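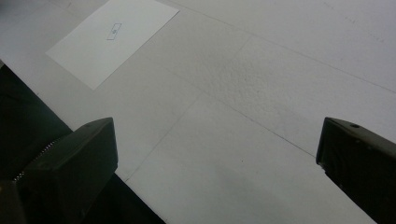 So I finally made it out to the open day at Brokarow, which I've been promising myself I'd do ever since they moved into the old feed warehouse in Barindale. It's a 70 mile drive for me each way, and I left so early that the only coffee I could find was at the gas station. Worth it, though. I had a great time, and I have a lot of thoughts, so get comfortable.

First, the parking. You go past the main gate and around the back by the loading dock, and there's one small paper sign taped to a post. I missed it twice. Once you're inside they hand you a sticker with your name on it and a pair of safety glasses that fit over regular glasses (thank you, whoever ordered those), and then you pretty much wander wherever you like.

I headed straight for the hand-held gripper station, which was the whole reason I came. If you haven't run into these, it's the business end of a robot, two chunky black fingers and a camera, but with a handle where the arm would be. You hold it, you do a job with it, and the camera records everything from the fingers' point of view. Later on, all that footage goes into teaching a real arm to do the same job. They call theirs the Drikel, and I could not get a straight answer about what that means. One guy told me it was a typo that stuck.

The job for the day was paper. One sheet of white paper with a little box printed in the middle, on a big white work surface, and you had to pick it up and move it over to a tray. That's it! I figured I'd be done in three seconds and they'd offer me a job.

Reader, I was terrible at it. Your fingertips do so much that you never think about. You press down a little, you slide, the edge curls up, and off you go. With the gripper you've got two big blocks and no feeling in either one of them. My first try just pushed the sheet around. On my second I got the fingers down nicely on both sides of a corner, squeezed, and closed them on nothing but air. On my third I got it and crumpled it so badly they gave me a fresh sheet.

The trick, as the very patient woman running the table showed me, is to come in low and almost flat, push the near edge gently so the paper bows up in the middle, and then pinch the bow. She did it over and over while chatting with me about the lunch truck. I got it on my fifth go and I may have cheered out loud.

What I liked best was that they weren't hiding how slow this stuff is. There was a whiteboard by the table with the running count of recordings for the paper job. It said 1,565 when I got there and they were hoping to get to 2,887 before they try the next round of training. When I asked why such an odd number, she laughed and said somebody did the math on how many they'd need and nobody wanted to round it up. Every visitor's tries go in the pile too, even the bad ones, which get tagged as misses. So my crumpled corner is in there somewhere, teaching a robot what not to do.

I also asked her why they'd put white paper on a white surface, which seemed kind of mean. She said that's on purpose. Dark table, white paper, that's easy for a camera. White on white, you're down to edges and faint shadows, and if the arm can learn it there, a desk or a kitchen counter should be a piece of cake. Made sense to me!

After that I watched the actual arm demo in the next bay. They've named the arm Somboon, and Somboon had a pretty good day, I thought. It went for the paper, paused for so long that a kid behind me asked if it was broken, then did the little push and pinch and lifted the sheet right up. People clapped. The next attempt it missed completely and then carried nothing very carefully over to the tray and let go of it. People clapped for that too, maybe even harder.

Couple of gripes. It's loud in there when the compressor kicks on, so bring earplugs if that bothers you. There's hardly anywhere to sit. And the line for the gripper table got long after lunch, so go in the morning if you can.

They told me they're planning another one in September, with towels in place of paper. I've already been practicing my pinch at home with kitchen tongs and the electric bill. Going about as well as you'd expect. If anybody wants to carpool, leave me a comment, I'm happy to drive as long as you buy the coffee.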